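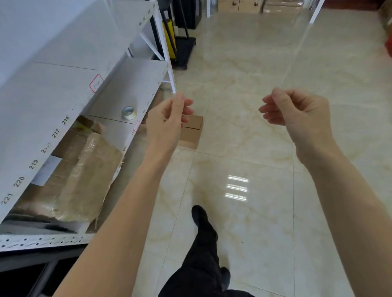 Guides > Stockroom > Moving to automatic pick lists

Filed under: Automation at work, Small warehouses

How to move a small stockroom over to automatic pick lists

By Theda Hagedorn. Updated Jan 15, 2020

The Clotumholm stockroom of Wendt used to run on paper. Orders were printed in the office, someone sorted them by hand, and the pickers walked the aisles in whatever order they thought best. Now Mirnora, our stock system, reads the orders, works out a route along the shelf numbers and sends it to a handheld. It also reorders boxes, tape and film when the count drops below a set level. The picking, carrying, wrapping and packing are still done by people.

These are the steps we followed, written up for the Arkville branch, which changes over next. They should suit any stockroom with fixed shelving and numbered places.

Before you start

You will need a current list of what you stock, a shelf plan, a label printer, one handheld per picker and a person who can be taken off normal duties until the changeover is finished. At Clotumholm that was Edeltraud Kleinschmidt, who had done the picking and the packing and knew which items were never where the list said.

Step 1. Settle the shelf numbers

Walk every aisle with the shelf plan and check that the printed numbers run in one direction without gaps. The software treats the numbers as the route. If they jump from one side of the aisle to the other, so will the picker.

Replace any number that has worn off. Handwritten labels can stay for notes to each other, but Mirnora ignores them, so anything important on them has to be typed into the item record. Go round and read them all before you take any down. We lost a few useful ones this way, including the note about which cartons must not be stacked.

Step 2. Count and enter the stock

We had 1384 item lines to enter. Of those, 413 had no fixed place and had been living wherever there was room. Give each one a number now. Do not create a place called "Misc".

Count one shelf at a time, enter it, and close it in the system before moving on. Nobody picks from a shelf that is being counted. Put a cone at the end of the aisle if people forget.

Step 3. Mark the awkward items

Mirnora assumes that everything can be picked up in one hand and dropped in a tote. Large sheets, long rolls and anything on a pallet need the "carry separately" box ticked in the item record. The system then takes them off the normal route and lists them at the end.

Clear plastic sheet was the item we had to correct most often. It takes both hands and is hard to see, for the person holding it as well as for anyone coming the other way. A picker carrying one cannot look at a handheld. Set these up as follows:

- Tick "carry separately" and "both hands".
- Set the confirmation to "on arrival", so that the scan is done at the packing bench.
- Set the quantity per trip to 1, whatever the order says.
- Add the note "clear aisle first". It shows on screen before the picker sets off.

Leave rolls of stretch film and the hand trolley in an agreed place as well. The trolley can be given its own number like any other item. We did this in the second week and it has stopped a lot of shouting across the room.

Step 4. Set the reorder levels

For packing materials, set the level by what you use between deliveries. Our flat cartons reorder at 1000. Tape is trickier. People carry a roll with them, put it down on the nearest shelf and open another, and the system counts every roll taken from stock as used. Ask people to bring part rolls back to the bench at the end of the shift, and check the tape count by hand for the first month.

Step 5. Run paper and handheld together

We ran both for 2 weeks. Print the old sheets as normal and keep them at the bench. The picker works from the handheld, and the packer checks the finished order against paper. Write down each mismatch on one shared list, with the shelf number. Most of ours were counting mistakes from Step 2.

Do not use this period to compare people. The handheld records how long each line takes, and the manager's page opens on that table. We switched it off in Settings > Reports before the first shift and told everyone we had done so. Arkville should decide this before the handhelds are given out, and put the decision in writing.

Step 6. Change the jobs on the rota

Sorting the order sheets was a job for one person every morning, and it has gone. At Clotumholm those hours went to packing and to a daily shelf check, which is new. Kleinschmidt now does the check and keeps the item records. She asked for the second part to be added to her job description, and it was - have that conversation early, as it took us until well after the changeover.

Two of our pickers dislike the fixed route. They used to collect the heavy cartons last, and the system sends them past the heavy cartons first. You can fix this under Route > Weight order, though it makes the walk longer. We turned it on.

If the system goes down

Keep a printed shelf list at the bench and replace it each Friday's close of week with a fresh copy from Reports > Locations. Orders can be picked from the office printout as before. Enter them by hand once the handhelds are back, oldest first, before anyone starts a new route.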